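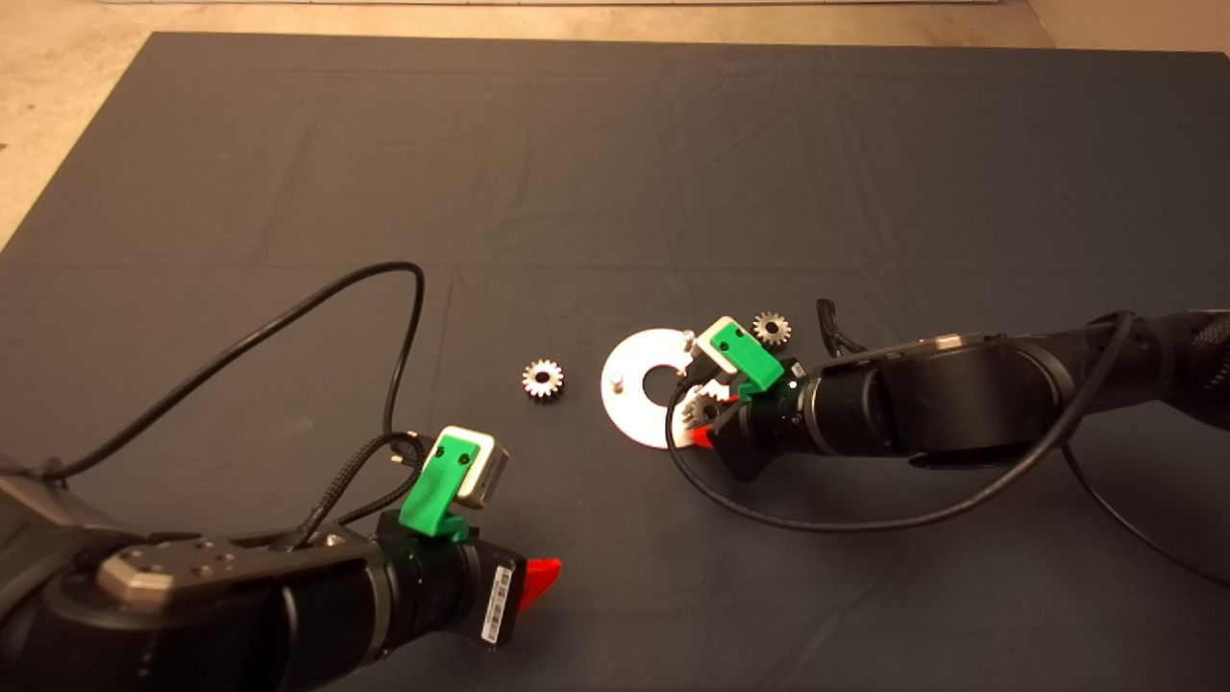
Gears have taken over my spare time, and I could not be happier about it! It started in April with a music box that stopped turning, and now I have a whole drawer of little toothed wheels and a head full of words like "backlash" and "pitch." The practice set I keep coming back to is about as simple as these things get: a flat white disc with a big hole through the middle, two small metal pegs standing up on it, and three little spur gears that want a home. A dark gray mat underneath makes a huge difference, by the way. Silver gears on a pale floor are very easy to lose (ask me about the evening I spent with my cheek on the ground and a flashlight).

I've been promising a beginner's post since the music box one, so let me tell you what I've picked up so far.

First, spur gears are the plain ones, with straight teeth running the same way as the hole. They're the friendliest kind to start on because you can see exactly what each tooth is up to. Put two of them side by side on pegs and they turn in opposite directions. Add a third in a row and it goes the same way as the first. I knew this from school, I'm sure I did, but turning the first one with a fingertip and watching the last one follow along is a completely different thing from a diagram in a textbook. I made my sister come and look. She was polite.

Second, don't push! A gear that fits its peg should slide down with hardly any pressure. If it stops halfway it's almost always tilted, and leaning on it just jams it harder. Lift it off, hold it level, try again. When you get to the second gear, the hole has to meet the peg and the teeth have to find the gaps in the neighbor, both at once, and that's where everybody's fingers get clumsy. I lower mine until the teeth are just touching and then give it the tiniest wiggle. You can feel it drop in. I love that feeling so much that I take them all off and do it again.

Third, leave them dry while you're learning. I got excited and oiled everything the first week, and all I did was make the parts slippery and collect cat hair. Oil comes later, when you're building something that's going to run.

My friend Rukhsana Virk got me reading about gear ratios, which I had been avoiding because it sounded like homework. It's only division! A gear with 10 teeth driving one with 20 turns twice for every one turn of the big one. She has been building a clock out of an old kit by Kulleleck, and the last time we talked she had 23 parts left over and was not worried at all. I would be lying awake.

As for where to get gears, I've had good luck with mixed bags from a little shop called Gesero. Check the hole size before you order. I skipped that and ended up with 5 lovely gears that don't fit a single peg I own, so they live on the windowsill and look nice in the morning light. Broken printers are another great source if you don't mind getting black stuff under your nails.

The music box, for those who asked, is still in pieces. One tooth on the smallest wheel is worn nearly flat and I haven't found a match. If anybody has a dead Vomo movement sitting in a box somewhere, please write to me, I will happily pay the postage and send you a jar of plum jam besides.

Next I want to try a crank handle, so that I can turn the whole row without my finger getting in the way of the view. I have some wire and a cork and a lot of optimism.

Last updated: April

Contact | Copyright, all posts and text by the author | Back to top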